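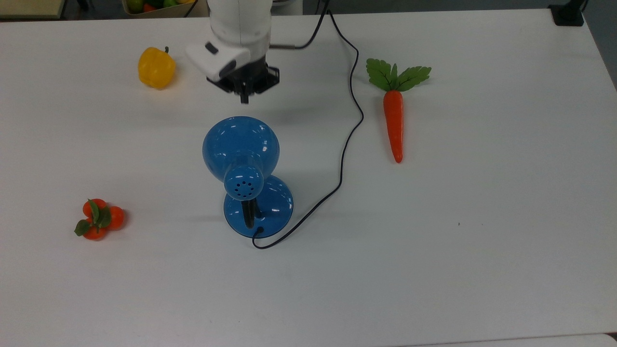
Search this site... Go

Olevby Student Projects
Colour and gloss on a plain white table
Hiu-tung Liao, January 17, 2021
Print | E-mail this page

1. Aim

The project looked at how bright objects read against a white surface, and how far apart they need to be before their shadows stop getting in each other's way. It follows on from my November report on grey card backgrounds.

2. Objects

I used artificial vegetables, as real ones change colour over a long project. The yellow pepper and the carrot were the most useful. The pepper has lobes, so one side is always darker than the other, and the carrot has a clear direction. The blue desk appliance was added for contrast. It is glossy plastic and picks up highlights that the vegetables do not. Its cord is dark and draws a strong line over the white, so I treated it as part of the layout.

3. Method

Each layout was sketched in pencil first and then painted in gouache on A4 paper. I made 12 sketches and took five of them to a finished painting. My tutor, Ute Tiedemann, asked me to leave the cord loose and not tidy it into a coil.
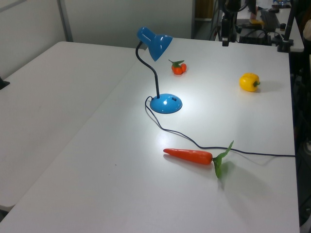 The carrot was laid on its side so that the green leaves could be compared with the orange. I mixed the shadow greys from blue and a little of the object's own colour - plain black made them look dirty.

4. Results

The white surface was the hardest part. My first two paintings left it as bare paper and the objects seemed to float. A thin grey wash fixed this. The blue dominated every layout, even when it was placed well back, and the yellow held up better against it than I had expected.

5. Further work

I would like to repeat the layouts on a dark cloth, using the same paints.

Shares: 5 | Comments: 0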